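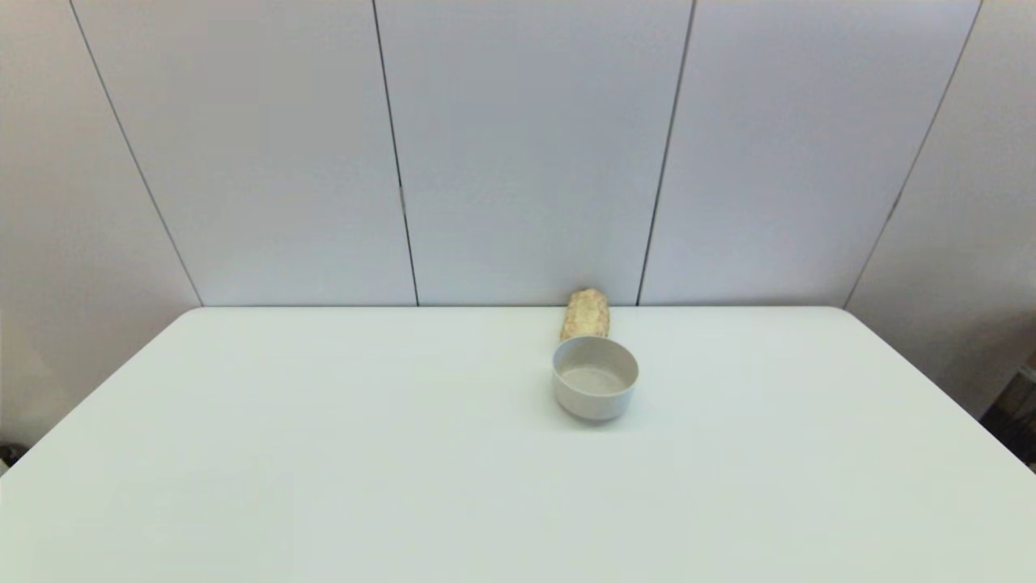 Features > Machines > Shop Floor

The Grip That Wouldn't Quit

I'd been at Trorninora's workshop in Noltton for maybe ten minutes in May when the arm ruined its first roll of my visit. It pinched, it kept on pinching, and the crew groaned like they'd watched a fumble at the goal line!

The fault had been bugging them for weeks. Out of 2,680 logged picks, 2,488 were fine, and the rest ended in squashed bread (or worse, a motor too hot to touch). Everybody blamed the software first, me included, and I'd only read the log.

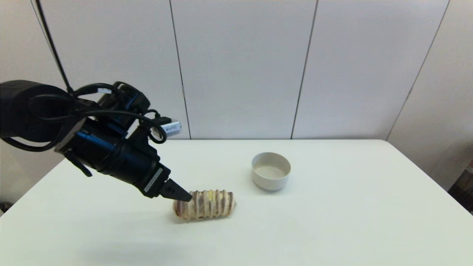
My own money was on the force limit, which a tired person had typed in as 3,000 when it should have been 200. Fixing that helped, but every so often the grip would still run away. So I started eyeing the wiring. With black cables looped over the joints like that, and a plug sticking out beside the little camera near the wrist, I wondered what all that bending does to a connector. The Lahlou team swapped the force sensor's lead, and the next morning they ran the pastries again. They're still keeping a hand near the stop button.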